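Appel à figurants et petits rôles – long métrage « Le Dernier Bac pour Ponutberg »

Tradix Films cherche des visages. Des beaux, des moins beaux, et surtout des gens capables d'attendre trois heures dans un couloir sans téléphoner à leur mère.

Le film, réalisé par Fatima Nwosu, raconte la fermeture d'un cinéma de province et les funérailles assez bruyantes que lui organisent ses habitués. C'est une comédie, du moins d'après le dossier de financement. Le tournage commence en janvier à Ponutberg et dure 9 semaines.

Nous recherchons :

Une ouvreuse, 60 à 75 ans, voix qui porte. Rôle parlant, 14 répliques dont une insulte.

Un projectionniste, 40 à 55 ans, peu bavard. Les candidats bavards peuvent postuler, ils ont l'habitude de jouer des rôles de composition.

Deux adolescents sachant manger du pop-corn en rythme. Autorisation parentale exigée, talent souhaité.

436 figurants pour la scène de la dernière séance. La salle compte 857 fauteuils, le budget n'en remplit que la moitié, et le chef opérateur a promis de s'arranger avec l'obscurité.

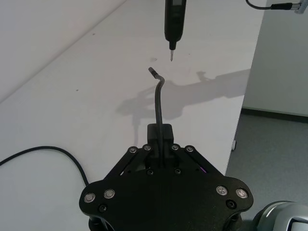
Aucune expérience n'est demandée pour la figuration. Si vous avez fait le conservatoire, vous serez accueilli avec la même bienveillance et le même sandwich.

Les rôles parlants sont payés 2000 euros bruts pour l'ensemble des jours de tournage, les figurants au tarif syndical. Transport remboursé depuis Aketthorpe sur présentation du billet, le vrai, pas une photo floue.

Pour postuler, envoyez deux photos récentes (par récentes, nous entendons de ce siècle), votre taille, vos disponibilités et une vidéo d'une minute où vous racontez le pire film que vous ayez vu. Évitez ceux de la réalisatrice.

Candidatures à adresser à Farah Jugah, direction de casting, Tradix Films, avant le 27 juin 2025. Réponse à tous, y compris aux refusés.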